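Wotard hand-held gripper

The Wotard is a hand-held gripper tool with a camera on it, used for trying out finger designs before anyone bolts them to a robot arm. I look after this page together with Tamsin Schumacher, and most of what follows comes from our own bench notes in Vodbridge, so do shout if you spot a mistake!

You hold one in each hand and simply do the job yourself. The body is grey plastic and the two fingers are black pads that can be swapped. We've tried 8 pairs so far (Arnout Dierckx cut most of them) and my favourite is still the mesh-like pad, which I find much kinder on small keys than the smooth ones. The older tool, the Istberg, has a stiffer trigger and I never got on with it.

Lockers are our usual test, as a door asks for a pull, a swing and a bit of patience. A full round is 50 doors, and in June the mesh pads managed 71 rounds before the surface wore down. Tamsin would rather we used drawers, and we still argue over it most Tuesdays.

Tracking relies on a square marker carried on top of the tool. Keep it facing outwards when you reach across, or you'll be doing the round again. 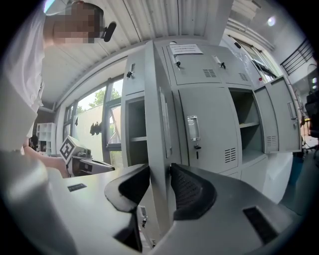

Two grippers at the grey steel lockers, one with its marker cube on top.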